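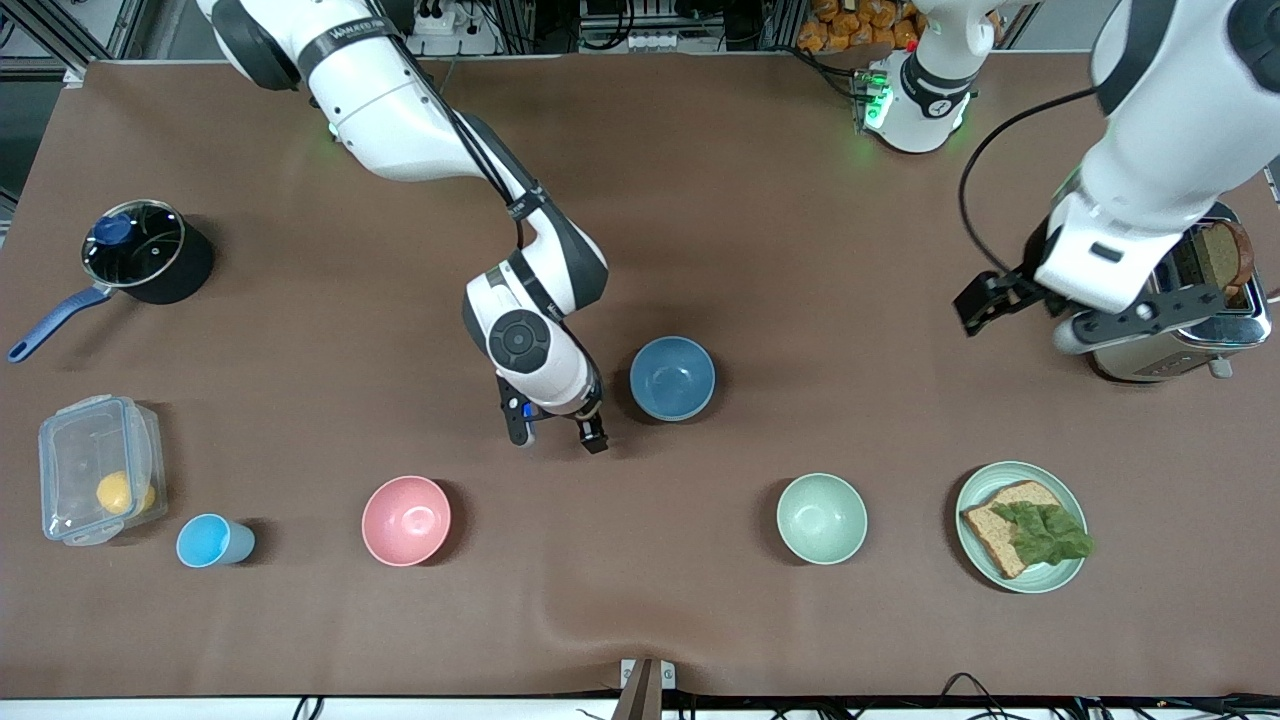 저희 집 아침은 늘 빵이에요. 밥을 차릴 기운이 없는 날이 더 많기도 하고, 아이가 밥상 앞에서는 꾸벅꾸벅 졸다가도 토스트 냄새가 나면 눈을 뜨거든요. 그래서 오늘은 아침 식탁을 작업대처럼 쓰는 이야기를 좀 해 볼까 해요. 저는 식탁에 짙은 갈색 천을 매끈하게 깔고 스테인리스 토스터는 오른쪽 끝, 유리 뚜껑을 덮은 검은 냄비는 왼쪽에 둬요. 파란 그릇은 가운데쯤. 불 앞과 식탁을 왔다 갔다 하는 게 싫어서 필요한 걸 한자리에 다 꺼내 놓기 시작했는데, 이 배치로 굳어진 게 벌써 지난 5월이네요. 처음엔 토스터를 한가운데 뒀다가 빵 부스러기가 그릇마다 들어가서 바로 옮겼어요ㅎㅎ

토스터부터 말해 볼게요. 빵이 다 구워졌는데 손이 바쁘면 저는 그냥 빵을 꽂힌 채로 세워 둬요. 접시에 바로 눕히면 밑면에 김이 차서 금방 눅눅해지더라고요. 세워 두면 몇 분은 바삭함이 버텨 줍니다. 대신 너무 오래 두면 남은 열 때문에 가장자리가 딱딱해지니까 잼 뚜껑 열고 버터 꺼내는 정도의 시간만! 저는 예전에 전화 받다가 깜빡하고 과자를 만든 적도 있어요. 그건 그것대로 수프에 부숴 넣어 먹었지만요.

부스러기 받침은 다들 얼마나 자주 비우세요? 저는 결혼하고 한참 동안 받침이 빠지는 줄도 몰랐어요. 어느 날 뒤집었다가 식탁이 모래밭이 됐죠. 지금은 코드를 뽑고 완전히 식힌 다음 받침을 빼서 털고, 마른 붓으로 구석을 쓸어 줘요. 붓은 베이킹용으로 샀다가 털이 뻣뻣해서 밀려난 녀석이에요. 안쪽에 낀 조각은 젓가락이나 포크로 후비지 마시고, 코드 뽑은 상태에서 토스터를 싱크대 위에 기울여 톡톡 쳐 주세요. 물청소는 당연히 안 되고요.

겉면의 손자국은 정말 골치죠. 스테인리스는 닦는 순간에는 예쁜데 돌아서면 또 지문이잖아요. 여러 가지 써 봤는데 결국 젖은 극세사 천으로 한 번, 마른 천으로 한 번이 제일 낫더라고요. 결 방향대로 닦아야 얼룩이 덜 남아요. 기름기가 묻었으면 주방 세제를 한 방울만 천에 묻혀서요. 한때 4000원짜리 Zoler 광택 천도 써 봤는데 저는 오래 못 썼어요. 빨고 나니 뻣뻣해져서 지금은 창틀 담당입니다.

냄비는 뚜껑이 유리인 게 아침에는 훨씬 편해요. 달걀 삶을 때나 우유 데울 때 열어 보지 않아도 속이 보이니까요. 유리와 쇠테 사이에 낀 누런 때는 베이킹소다를 물에 되직하게 개서 발라 두고 20분쯤 지나 안 쓰는 칫솔로 문지르면 꽤 빠집니다. 한 번에 다 안 빠지면 다음 날 또 하면 돼요. 손잡이 꼭지는 가끔 나사가 헐거워지니까 설거지할 때 살짝 돌려 보시고요, 드라이버로 조일 때는 너무 세게 말고 흔들리지 않을 만큼만 조이세요. 저는 힘주다가 유리 뚜껑 하나를 금 가게 했어요. 아까워라.

긴 손잡이가 달린 냄비를 식탁에 올릴 때는 손잡이가 어디를 향하는지 꼭 보세요. 사람이 지나다니는 쪽으로 튀어나와 있으면 소매에 걸리기 딱 좋거든요. 저희는 왼쪽으로는 아무도 안 다녀서 손잡이를 그쪽으로 돌려 놓는데, 아이가 그쪽에 앉는 날은 방향을 바꿔요. 그리고 뜨거운 냄비 밑에는 두꺼운 받침을 꼭 깔아야 해요. 천 한 장 믿고 올렸다가 상판에 하얗게 동그라미가 생긴 집을 제가 압니다. 네, 저희 집이에요. 그 자국은 마른 천을 덮고 약한 다리미로 살살 데웠더니 거의 없어졌는데, 상판 마감에 따라 더 망가질 수도 있다니까 안 보이는 구석에서 먼저 해 보세요.

식탁에 까는 천 이야기도 빼놓을 수 없죠. 제가 짙은 색을 고집하는 이유는 커피예요! 베이지색 천을 두 장이나 커피로 보내고 나서 갈아탔어요. 그런데 짙은 색은 밀가루랑 빵가루가 아주 잘 보여요. 처음엔 그게 싫었는데 쓰다 보니 닦을 곳이 눈에 보여서 오히려 편하더라고요. 부스러기는 젖은 행주로 바로 닦으면 뭉개지니까 마른 손이나 작은 빗자루로 먼저 모으고, 그다음에 행주질을 해요. 천을 통째로 들어서 싱크대에 터는 방법도 있는데 이건 식탁 위를 다 치웠을 때만 가능한 사치고요. 주름은 세탁기에서 꺼내자마자 탁탁 털어 식탁에 펴서 말리면 다림질을 안 해도 꽤 반듯해져요. 물론 나무 상판이면 물기가 배니까 건조대에서 거의 말린 다음에 펴세요.

그릇은 평소보다 조금 큰 걸 하나 꺼내 두면 쓸모가 많아요. 달걀 풀 때도 쓰고, 과일 씻어 담을 때도 쓰고, 급하면 달걀 껍데기 버리는 통이 되기도 해요(물론 순서는 지킵니다). 도자기 그릇 안쪽에 숟가락 긁힌 회색 줄이 생겼다면 그릇이 패인 게 아니라 쇠가 묻은 경우가 많아요. 베이킹소다를 젖은 스펀지에 묻혀 살살 문질러 보세요. 친구 Ya-wen Huang이 알려 준 건데, 버리려고 내놨던 그릇 2개가 그날 찬장으로 돌아왔어요.

버터는 미리 꺼내 두는 게 최고지만 저는 매번 잊어버려요. 그럴 땐 치즈 가는 강판에 버터를 갈아서 빵 위에 솔솔 뿌립니다. 차가운 버터를 숟가락으로 누르다가 빵에 구멍 내는 일이 없어졌어요. 식빵은 사 온 날 한 장씩 떼어서 얼려 두고요, 아침에 해동 없이 바로 토스터에 넣어요. 해동 버튼이 없는 토스터라면 굽기 단계를 한 칸만 올려 보세요. 기계마다 달라서 첫 장은 옆에서 지켜보시는 게 좋아요.

치우는 건 17분 안에 끝내는 게 제 목표예요. 아이 등원 버스가 오기 전까지 남는 시간이 딱 그만큼이라서요. 냄비에 물부터 받아 불려 놓고, 그릇 씻고, 토스터 코드 뽑고, 부스러기 모으고, 마지막에 냄비. 순서를 바꾸면 꼭 냄비 바닥에 눌어붙은 우유랑 씨름하게 되더라고요. 우유 냄비는 쓰기 전에 찬물로 한 번 헹궈서 물기가 있는 채로 우유를 부으면 덜 눌어요. 혹시 아침 식탁 정리하는 더 좋은 방법 있으면 댓글로 알려 주세요, 특히 잼 병 끈적이는 거요. 그건 아직도 해결을 못 했어요.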